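Lirker Dullum 12 Portable Film Screen

Home > Outdoor Cinema > Screens and Frames

Product code: 3083-D
In stock at our Livdale warehouse

The Dullum 12 is a folding screen for outdoor film nights, village hall showings and small festivals. It is 12 feet wide and comes with a frame, two legs, a front projection surface and a carry case. Two people can put it up without tools. The surface fixes to the frame with press studs and can be taken off for cleaning.

The picture shape is 16:9, which suits most new releases on disc or download. Older and wider films will show with black bars at the sides or at the top and bottom. A black border runs all the way round the surface.
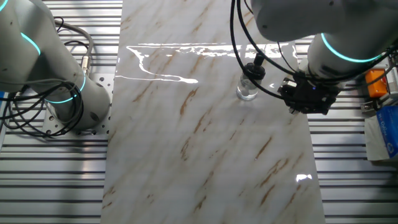 Reading time: 2 minutes

Choosing the right size

We suggest the Dullum 12 for audiences of up to 80 people seated in rows. For bigger crowds, look at the Castaño 20, which has a heavier frame and needs four people to lift. Both sizes use the same leg brackets, but the surfaces can't be swapped.

The screen is for front projection only. If your projector has to stand behind the screen, order the rear projection surface separately. It fits the same frame.

Using it outdoors

Always use the guy ropes and pegs on grass. On hard ground you will need sandbags, sold in pairs. Take the screen down in strong wind. The surface can stand light rain but must be dried before it goes back in the case, or it will mark.

You need a licence to show most films to the public, even when entry is free. The licence is not included and we can't arrange it for you.

Price: £452 including VAT
Delivery: 3 to 5 working days, UK mainland
Guarantee: two years on the frame, one year on the surface

Spare studs, legs and cases are listed under Parts.

Page updated June 6, 2018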